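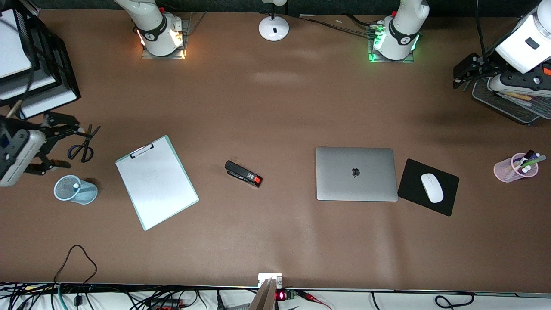
The desk layout, with the right arm's gripper over the scissors and the left one near the pen tray.

Gripper week on the two-arm table

Sunday, June 23, 2019

I finally put the gallery page together! I've been comparing two sets of fingers, the stock Cata pair and the longer Omell pair, on the same desk clutter, and people kept asking me for the setup. So these are my notes, mostly for anyone else who is tired of picking up foam cubes and wants to try something with a bit more attitude (scissors, I'm looking at you).

I ran 200 tries with each set, same speed, same closing force, same controller settings. The controller is an Obura and I have no complaints about it, apart from the menu that hides the force limit three levels down – why?

Scissors
Closed, flat on the table, and by far the worst thing I own. The Cata fingers kept riding up over the handles. The Omell ones are thinner at the tip and got under them much more often, as long as I came in across the blades.

Stapler
Easy once I stopped grabbing it by the ends. Both sets like it across the middle, and I leave it on a diagonal so the wrist has to turn a little.

Pen cups
I lay the blue mesh one and the pink one on their sides. Standing up they're too kind to everybody! The mesh gives the fingers something to bite on. The pink one is slick and rolled away from me more than once, pens and all.

Clipboard and paper
Go for the clip. I spent a whole evening trying to pinch the board by its long edge and got nowhere, and then the metal clip worked on the second try with the Cata fingers.

Mouse on the black pad
White on black, so the camera has no trouble finding it. The shape is the problem. Short fingers win this one, and I didn't expect that at all.

Laptop
Lid closed, and I only do pushes with it, no lifts. I'm brave but it's my laptop.

If you want to copy the layout, go ahead – just give yourself room between the arms, and test your reach to the corners before you start logging anything. I lost 103 tries to a bad joint limit and had to do them over. Next up are the soft Torent pads, which should be here in September. I'm starting those on the pink cup.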